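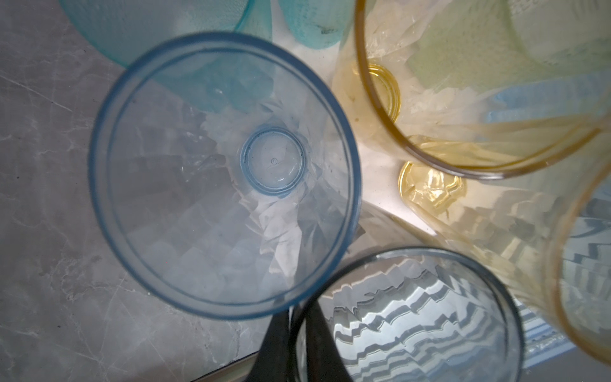
How many plastic cups does a kitchen need?
Two per person, plus a few for guests. More than that and they end up at the back of a shelf where you can't reach them.

I went through ours this morning. The last time was before the move, and since then they had spread over two cupboards and the box we take to the lake. I put what I could find on the marble counter and sorted by color: clear blue, turquoise, yellow.

The clear blue ones with the diamond pattern are the ones we use most. They are easy to hold, but the pattern collects a film if you skip the brush. I soak them in warm water with a spoonful of baking soda for an hour, then rinse. The turquoise ones have a rougher surface and need the same treatment.

The yellow cups came from Numell, and we only use them outdoors. They take up more room, so they will go in a bag in the lake box and stay there until spring. Dry them overnight first. I packed them damp one November and the whole box smelled until I washed everything again.

What I check before keeping one:

Cracks at the base. Fill it, set it on a paper towel, wait.
Rough spots on the rim. Run a finger around it.
Whether it stacks. If it sticks in the one under it, I store it on its side.

The shelf I cleared is 68 cm wide, and the everyday cups fit in one row with space left for the pitcher. The pitcher still needs a new lid. Gallemau used to carry them, so I'll look there next time I'm in town.

Posted 2022-10-16 in Kitchen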